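Notebook – wrapped sweets, festive table set
May, entry 9
Bench 2, gray wall side. Present: self, Anoma Cassim until lunch.

Carried over from last entry: the paper-twist sweets are finished, all bagged and labeled, bag ends folded twice and stapled. Today is film wrappers only. The question is the same as before – how the wrapper takes handling, which parts of it crease first, and whether a piece still looks fit to put in a bowl after it has been picked up a number of times.

Stock
Mixed bag from the Zollholm import shelf, 300 g net on the label. Tipped out into a steel tray and sorted by wrapper form before anything was touched twice. Two forms worth keeping apart:

F – flat packet, rectangular, crimped at the top, sealed at the lower end.
T – plastic wrap with flared, serrated ends, rounded in the middle.

Anything with a torn end on arrival went into the side cup and is not part of the record. A few pieces had stuck to each other through the wrap. Separated by hand, set aside, not used.

Table
Santosh wanted the holiday cloth down for the whole run, so the red floral one is back out of the drawer. It had been folded in eight since winter and the fold lines stood up high enough to tip a flat packet over. Ironed on the reverse, low heat, dry. Do not steam this one. The metallic parts of the print went dull on the small test corner when Anoma tried steam, and that corner now hangs at the back.

Cloth was pulled tight by hand and clipped under the table edge. Clips are the Perna ones from the second drawer. The Mustari clips have a longer jaw but leave a dent in the cloth. After clipping, a packet laid flat stayed flat.

Room
Blinds down at 10:20. Overhead lights on, desk lamp off. Gold foil print is bad for glare and there is no position on this bench that gets rid of it completely. Tried turning the tray end for end and got the same glare in a different place. Accepted.

Handling, form F
Picked up by the long sides, then put down, 19 times per packet. Procedure as for the paper sweets. Notes as they came:

– Crimped end is stiff and holds the packet open slightly. First marks appear just under it, short lines across the film.
– Long sides take pressure well. Film slides over the piece inside by a small amount and goes back when released.
– Lower seal did not open on any packet. One seal bent over and stayed bent.
– Print did not rub off on the cloth. Checked with a white tissue after each packet, nothing on the tissue.
– Packets laid down with the crimp toward the wall are easier to pick up again than those laid across. Laid all of them that way from the fourth onward. The first three should be marked as mixed.

Handling, form T
Slower. The piece rolls. A T laid on the cloth turns until an end stops it, and then the next pickup starts from a different angle.

– Hold at the middle. Holding by a flared end unwinds the wrap part of the way and the piece drops inside it.
– Serrated ends flatten quickly and do not come back. After a full set of 19 the ends look tired, and I would not put these in a bowl for guests.
– Noise. The T film is much louder than the F film. Anoma asked for the door to be shut.
– Green on the wrapper is easy to find on the red cloth. The red packets are not, and two were missed in the first count of the tray.

Weights
Checked on the small scale, which had drifted overnight and was zeroed with the 200 g mass before use. Left the mass on for a minute and it held. No loss in any piece before and after handling, so nothing is leaking at the seals, at least nothing this scale can see.

Both forms on the cloth, F between the blue pads and T to the right:
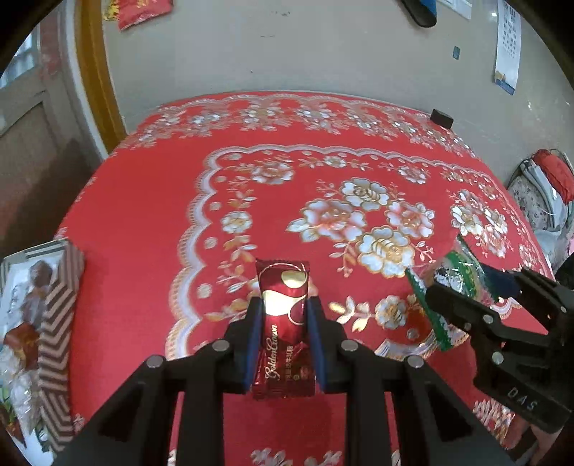
Dark red "Golden Crown" packet (F) and green and white plastic-wrapped candy (T), red floral cloth.

For the label sheet: the script on this F packet is "Golden Crown", with a smaller line of Chinese characters running parallel to it. Copy the characters from the packet itself when filling in the sheet. I had left that column blank for the last batch and Paul from stores sent it back. The gold wave and the oval both throw glare, so read the lettering with the packet tilted away from the lights.

Faults
One T piece opened at the wrap seam on pickup 9. Inside intact. Moved to the side cup. Replaced from stock with a piece of the same wrapper color and restarted at zero.

One F packet slid off the near side of the table while I was turning the page. Dent in one corner. Kept in the set but flagged with a dot of tape on the bag.

Clip at the left rear corner let go once, late morning. Cloth moved a finger's width toward the front. Reset, pulled tight again, carried on. Positions before and after that point should not be compared too closely.

Storage
F packets flat in the shallow box, one layer, lid on. T pieces in the egg tray so that the ends are not pressed. Keep both away from the radiator side. The softer pieces took the shape of the box last time, and prying them loose cost most of a morning.

Cloth stays on the table overnight, clips on. Nothing to be put down on it, cups included.

To do
– Buy a second bag of the same stock, same shelf if they still have it.
– Ask Santosh whether the T set should stop at a lower number of pickups.
– Darker tray for the green pieces, lighter tray for the red.
– Replace the left rear clip.
– Anoma to finish the label sheet and return it to Paul.

Stopped 16:40. Blinds left down, scale off and covered.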